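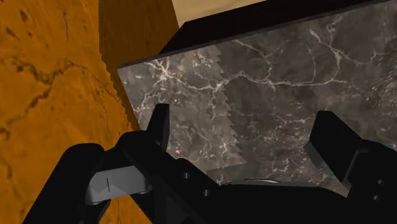
Tamsin Lyons asked if the pose estimator was even getting a fair shot, or if the renderer was handing it junk, and could we rule that out before anyone touches the planner again.

Fair. So, started there.

Ticket: Breteo wrist cam, block pose jumps in sim
Status: open
Component: perception, maybe assets

Zigzag seam on the left half of the marble face, where two patches of texture meet. Estimator seems to like it a lot. Dumped keypoints for episode 1314, thick cluster right along the teeth. Veins get some too but those are fine, they belong there.

Tried so far
- reran 1314 same seed, same jump. so not timing
- swapped marble for flat gray: no jump, but hardly any keypoints either, pose drifts
- episode 1562, diffrent material, clean
- raised match threshold to 19, jump smaller, still there
- planner log looks ok, it just follows the bad pose and replans

Suspect UV unwrap on the block mesh. Fullotetti asset pack, pulled in May, never re-exported. Left block outline is stair-stepped too, havent checked if AA is off in the Waltunport config. Separate ticket probably.

Next: re-unwrap, rerun batch 113, keep threshold where it was. Please dont merge the planner retry patch yet, it'll hide this.

Assigned: Tamsin for the mesh, me for the rerun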